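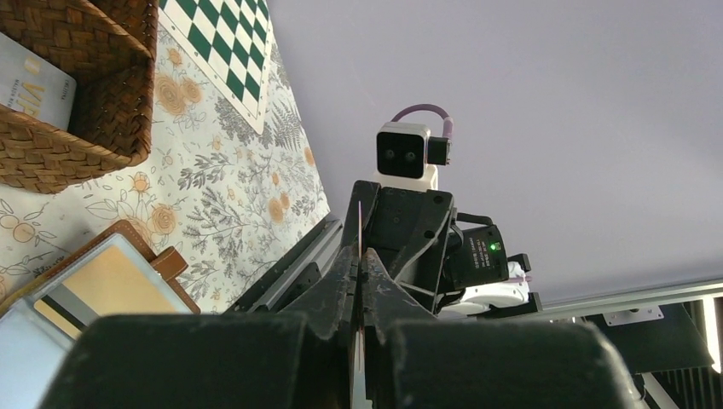
Posted by Tomás Moynihan
2024-07-06

My water company in Valonville wants me to buy a Ponar filter. The leaflet says it will save a household $265 a year, and I'd love to know which household. I spend nearly $40 on bottled water, most of it in July.

The cartridges are good for 1,000 gallons – or two months, whichever comes first. Guess which comes first. My neighbor on Madigan Street has had one since spring and says the water tastes "cleaner." I tried a glass of hers and a glass of mine and couldn't pick between them. I'm keeping the jug.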